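Sekex 双手夹爪轨迹对齐工具 数据说明

版本说明
本文件适用于 Sekex 工具包及其随附的桌面操作数据子集，由 Diltgate 感知与控制组维护。八月更新后，旧版索引文件不再兼容，使用者须重新生成索引。

一、用途
Sekex 用于处理手持夹爪采集的双手操作数据，完成时间同步、位姿估计、夹爪开合量标定及片段切分，输出可供模仿学习策略训练直接读取的轨迹文件。规划模块 Plavulov 为可选组件，负责将人手轨迹重定向至双臂机器人，并检查关节限位与自碰撞。

二、数据规模
原始片段共 3,000 条，经质量筛选后保留 2,587 条。其中 609 条附有人工校订的阶段标签（接近、抓取、搬移、放置、撤离），其余片段的标签由切分模块自动生成，在元数据中以 label_source 字段区分。

三、目录结构
raw/ 头部视角视频及左右夹爪原始数据流
aligned/ 同步后的轨迹，左右手分别存储
meta/ 任务名称、标定参数、标签来源
splits/ 训练集与验证集划分
tools/ 命令行工具及配置模板

四、处理流程
1. 运行 sekex sync，将各路数据统一至头部视频时间轴。
2. 运行 sekex pose，估计左右夹爪相对于桌面坐标系的位姿。桌面坐标系原点取台面中心，Z 轴向上。
3. 运行 sekex segment，按夹爪开合量与末端速度切分阶段。
4. 如需重定向，运行 plavulov retarget，并在配置中指定机器人模型。
各步骤均可单独重复执行，中间结果写入 aligned/ 下的同名子目录。

五、坐标与单位
位置单位为米，姿态以四元数表示，顺序为 x、y、z、w。夹爪开合量归一化至 0 到 1，0 表示完全闭合。左右手以操作者自身方向为准，请勿按画面镜像后的方向理解。

六、已知限制
夹爪靠近细杆类或框架类物体时，指尖与目标相互遮挡，位姿估计误差增大，相应时段的 pose_conf 值偏低。环境光较暗的片段中，深色夹爪与背景对比不足，建议训练前按置信度过滤。单手静止时段默认保留，如不需要，可将 drop_idle 设为 true。

七、许可与引用
数据仅供非商业研究使用。再分发须保留本说明及标定文件。引用时请注明工具包名称与版本号。外部基准 Stöcker 的格式转换脚本位于 tools/convert，按现状提供，不作兼容性保证。

八、样例画面
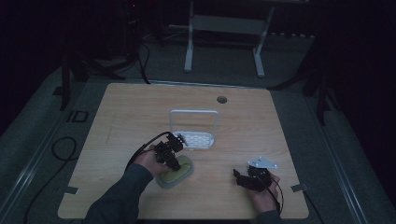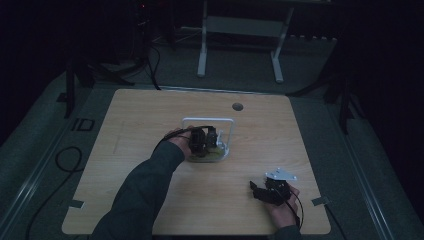

图 1、图 2：头部视角下的双手桌面操作，左右手各持一只黑色手持夹爪。图 1 中左手夹爪位于浅灰色椭圆碟内的海绵上方；图 2 中左手夹爪位于白色方框处。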